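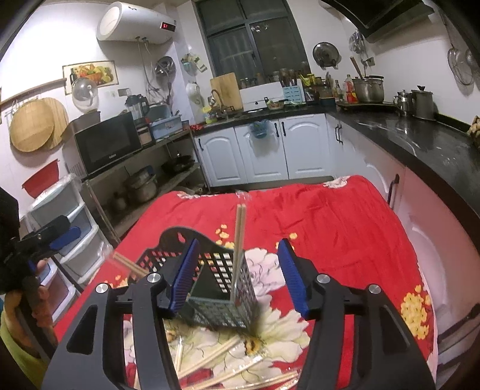
Forschung > Laufende Projekte > Undine > Teilnahmeaufruf

Über uns Projekte Veröffentlichungen Stellen Kontakt

Suchbegriff eingeben Suchen

Aufruf zur Teilnahme: Ordnen und Aufbewahren von Essbesteck im Privathaushalt

Das Plekgate-Institut für Haushaltsforschung in Vikby sucht für das Projekt Undine volljährige Personen, die regelmäßig kochen und bereit sind, das Einräumen, Sortieren und Verstauen kleiner Küchenutensilien in der eigenen Küche dokumentieren zu lassen. Das Vorhaben wird von der Ibrahim-Stiftung gefördert. Die Projektleitung liegt bei Marjorie Greenwood.

Gegenstand der Untersuchung

Besteck, Essstäbchen, Kochlöffel und vergleichbare Kleinteile werden in den meisten Haushalten mehrmals täglich bewegt. Wo sie nach dem Abwasch oder nach dem Einkauf abgelegt werden, wann sie ihren endgültigen Platz erhalten und welche Behälter sich dafür eignen, ist bisher überwiegend durch Befragungen erhoben worden. Das Projekt Undine ergänzt diese Angaben durch Beobachtungen am Küchentisch, an der Arbeitsplatte und an der Schublade. Von Interesse sind insbesondere Zwischenlösungen, also Ablageorte, die nur für kurze Zeit genutzt werden, sowie Behälter mit mehreren Fächern, die von verschiedenen Mitgliedern eines Haushalts unterschiedlich befüllt werden.

Die Untersuchung bewertet keine Haushaltsführung. Eine besondere Vorbereitung der Küche ist nicht erforderlich und im Sinne der Vergleichbarkeit auch nicht erwünscht. Vorhandene Tischdecken, Körbe, Schubladeneinsätze und Kleinmöbel verbleiben an ihrem gewohnten Platz.

Ablauf der Teilnahme

Die Teilnahme umfasst zwei Termine in der eigenen Wohnung, zwischen denen ein Abstand von vier Wochen liegt. Beim ersten Termin werden die vorhandenen Aufbewahrungsmöglichkeiten aufgenommen und einige alltägliche Handgriffe durchgeführt. Beim zweiten Termin werden dieselben Handgriffe wiederholt. Im Anschluss findet ein kurzes Gespräch über Veränderungen statt, die sich in der Zwischenzeit ergeben haben. Zwischen den Terminen führen die Teilnehmenden ein einfaches Ablageheft, das vom Institut gestellt wird.
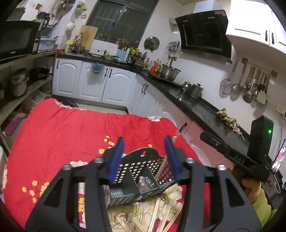 Als Kleinteile im Sinne der Untersuchung gelten alle Gegenstände, die üblicherweise gemeinsam mit gleichartigen Stücken aufbewahrt werden und sich mit einer Hand greifen lassen. Einzeln verpackte Ware wird dabei gesondert erfasst. Hölzerne Essstäbchen, die in durchsichtigen Kunststoffhüllen auf einem geblümten roten Tischtuch liegen, werden im Ablageheft als »lose, verpackt« eingetragen; Stäbchen, die bereits in einem gelochten Korb mit Trennwand stehen, erhalten den Eintrag »eingeordnet« und eine Angabe zum Fach. Ob die Hülle vor dem Einordnen entfernt wird, entscheiden die Teilnehmenden nach eigener Gewohnheit. Auch diese Entscheidung ist zu vermerken.

Zu den Handgriffen gehören:

- das Einordnen von Besteck und Essstäbchen in einen Behälter eigener Wahl
- das Umräumen eines Behälters vom Tisch an seinen üblichen Platz
- das Sortieren einer Schublade nach eigenem Ermessen
- das Zusammenlegen oder Glattziehen einer Tischdecke nach Abschluss der Arbeiten

Die Reihenfolge wird beim Termin festgelegt. Pausen sind jederzeit möglich. Für das Sortieren einer Schublade besteht keine Zeitvorgabe.

Teilnahmevoraussetzungen

Gesucht werden Haushalte in Vikby und den angrenzenden Gemeinden. Die teilnehmende Person muss dem Haushalt seit mindestens einem Jahr angehören und die Küche überwiegend selbst nutzen. Die Küche soll über eine Arbeitsfläche und einen Tisch oder eine vergleichbare Ablage verfügen. Größe, Alter und Ausstattung der Küche sind unerheblich. Haushalte, in denen Essstäbchen und europäisches Besteck nebeneinander verwendet werden, sind in der bisherigen Stichprobe unterrepräsentiert und werden bei gleicher Eignung vorrangig berücksichtigt.

Erforderlich sind ferner ausreichende Deutschkenntnisse zum Führen des Ablagehefts. Personen, die beruflich in der Gastronomie oder im Vertrieb von Küchenmöbeln tätig sind, können leider nicht aufgenommen werden. Je Haushalt kann eine Person teilnehmen. Weitere Haushaltsmitglieder dürfen während der Termine anwesend sein, sofern sie der Dokumentation schriftlich zugestimmt haben.

Aufwandsentschädigung

Nach Abschluss des zweiten Termins und Rückgabe des Ablagehefts wird eine Aufwandsentschädigung in Höhe von 90 Euro gezahlt. Die Auszahlung erfolgt durch Überweisung. Wird die Teilnahme nach dem ersten Termin beendet, wird die Hälfte des Betrags erstattet. Behälter und Einsätze, die das Institut für einen Termin mitbringt, sind zurückzugeben.

Datenschutz und Freiwilligkeit

Die Teilnahme ist freiwillig und kann ohne Angabe von Gründen beendet werden. Namen und Anschriften werden getrennt von den Erhebungsdaten aufbewahrt und nach Abschluss der Auszahlung gelöscht. Persönliche Unterlagen sowie Bildschirme mit privaten Inhalten sollten vor Beginn des Termins aus dem Arbeitsbereich entfernt werden. Eine ausführliche Teilnahmeinformation wird vor der Einwilligung ausgehändigt.

Anmeldung

Interessierte werden gebeten, eine kurze schriftliche Anmeldung mit Angaben zur Haushaltsgröße, zur Lage der Küche innerhalb der Wohnung und zu den bevorzugten Tageszeiten einzureichen. Fotografien der Küche sind der Anmeldung nicht beizufügen. Die Anmeldung kann im Sekretariat des Instituts, Raum 603, abgegeben oder per Post an die Projektstelle Undine gesandt werden. Anmeldungen werden bis Ende Dezember entgegengenommen.

Fragen zum Ablauf und zu den Voraussetzungen beantwortet Bukola Okonkwo, Koordination der Haushaltstermine, in der Sprechstunde am Montag ab 14 Uhr. Über die Aufnahme in die Untersuchung entscheidet die Projektleitung nach Eingang aller Anmeldungen. Alle Bewerberinnen und Bewerber erhalten eine schriftliche Mitteilung.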